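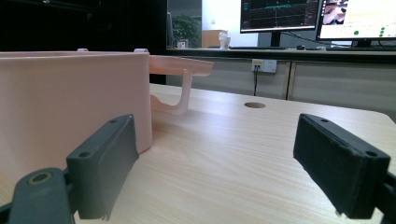
The Pink One, and Everything That Goes With It

Welcome to the table page! I have been promising this gallery since August and I am so happy to finally have it up. It's all about containers, the tabletop they live on, and the long, happy job of sorting a craft room that got away from me (again). I'm Ifeoma Tijani, and if you came over from the Stasside swap list, hello, pull up a chair.

The pink container is the star of this page, so it gets the top spot. Pale pink, matte, straight sides, squarish, a flat rim with two little raised tabs on it, and that wonderful handle sticking out on the right with the curved hook under it. I love the hook! It makes an open loop, a bit like a letter J, and I have hung a ribbon spool from it, a pair of scissors, and once a whole bag of pompoms.

The table gets nearly as much love. Light wood, fine grain, rounded corner. I bought it from a school sale in Ekpo and it rode home upside down with its legs in the air and my nephew holding on to one of them. It has been a dining table, a homework table and a place to put the mail, and now it's the sorting table, full time.

Notes on the pink container

Color: I went back and forth between this and a mint green for weeks. Pink won because I can find it from across the room, and because it looks so good on the pale wood, especially early in the morning when the light is low and the top edge goes all soft.

Shape: Straight walls are the thing to look for. My old round tubs wasted every corner of the shelf, and the ones that narrow toward the bottom tip over the minute you stand knitting needles in them. Square sides line up against each other and against the wall.

The handle piece: The flat part of it lets a little light through, which I didn't notice until I'd had it a week. It's a nice spot to rest a label while you hunt for the pen.

What has lived in it so far

Yarn ends. Every scrap too short for a hat and too pretty to throw out. They filled it to the rim and then some, so they have moved to a drawer.

Buttons, 552 of them. Yes, I counted, with my niece, over one very rainy afternoon, and she has asked that I put the number on the website. She sorted them by color and then by how much she liked them. The big brown coat button came last and I still feel bad for it.

Felt squares, standing up on edge like records in a crate. This was my favorite arrangement by far. You can flip through and see every shade without pulling out the whole pile.

Paper stars for the Zarkotora window. We folded 700 for the lantern weekend, and every last one passed through this table on its way to the glass. My thumbs have forgiven me, mostly.

How a sorting session goes

Clear the table first, all the way down to the wood. I wipe it along the grain with a barely damp cloth and let it dry while the kettle boils.

Put one container out and leave the rest on the shelf. I used to line up 7 at once and then stand there unable to decide where a single bead belonged. With one, you just look for the things that go in it, and it's so much more fun.

Keep the hook side toward your good hand. I'm right-handed, so it sits at the left of the table with the handle pointing to the right, and I can grab it without reaching over anything.

Stop when it's full. Label it, shelve it, have a cookie, start the next.

Cleaning

Warm water, a drop of dish soap, a soft sponge. Skip the scrubby side, since a matte finish picks up shiny spots if you go at it hard. An old toothbrush gets around the tabs on the rim, and a cloth folded over one finger does the inside of the hook. Glitter is another matter. I have tried tape, a lint roller and strong words, and the tape worked best.

Coming up next

The shelf! I have 2 more containers to finish before it's ready to show off, plus a row of jars from the Skenus flea market that I haven't found lids for yet. If you have spare lids, wide mouth, any color at all, please bring them to the next swap and I'll trade you felt squares for them. I have so many felt squares.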